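Laundry Folding Cell — What Went Wrong in August

Questions we keep getting about the fault, with the answers we have so far. Where we don't have one, we say so.

What is the cell supposed to do?

Pick up a garment, fold it, put it on the stack. Olwood supplied the arm and the control software. The Mindesthorpe site runs it on a table, one garment at a time. 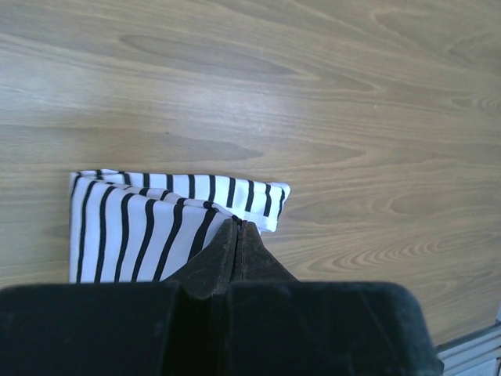
Striped fabric in the gripper, on the same table.

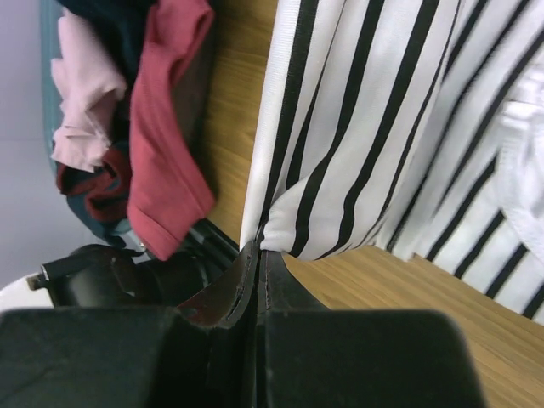
What was the fault?

The gripper reported that it had let go of a garment when it hadn't. The arm then moved off at full travel speed with cloth still caught between the fingers and dragged it across the table. On the worst run it pulled a neighboring pile along too, and the arm stopped only when someone hit the stop button.

How often did it happen?

We logged 634 cycles in August and the false release showed up in 4 of them. Olwood calls that a low rate. We don't find the number very comforting. A fault that shows up that seldom is one an operator stops watching for.

Was anyone hurt?

No. An operator was reaching in to straighten a shirt on one of those runs and got her hand back in time. We are treating it as a safety matter anyway.

Why did the software think the fingers were open?

Olwood's first answer was lint. Maybe. We cleaned the fingers and got the same fault later that afternoon. The release check looks at motor position only, so it can tell that the motor has turned, and it knows nothing about whether cloth is still snagged at the tips. Thin knits seem to be worse, but we haven't tested enough fabrics to claim that.

Didn't the Oyewole update fix this?

The Oyewole release adds a short pause and a second position reading after each drop. The notes say the problem is "resolved." A second reading from the same sensor is still one sensor. We ran 400 cycles on it without a false release, and with a fault this rare we would want a much longer run before using that word.

Can I reach in while the arm is paused?

No. Paused is not stopped. Press the stop button, wait for the light to go solid red, then reach in. If the cloth is still held, leave the stop on and open the fingers with the hand release — don't pull.

Does this affect the Redside cell?

Same gripper, same release check, so assume yes. It hasn't reported the fault, but until last month it wasn't logging releases at all.

When will it go back to full speed?

When there is a check that looks at the cloth itself. Olwood has offered a date twice and missed it twice, so we aren't posting a third one. Travel stays at reduced speed until then.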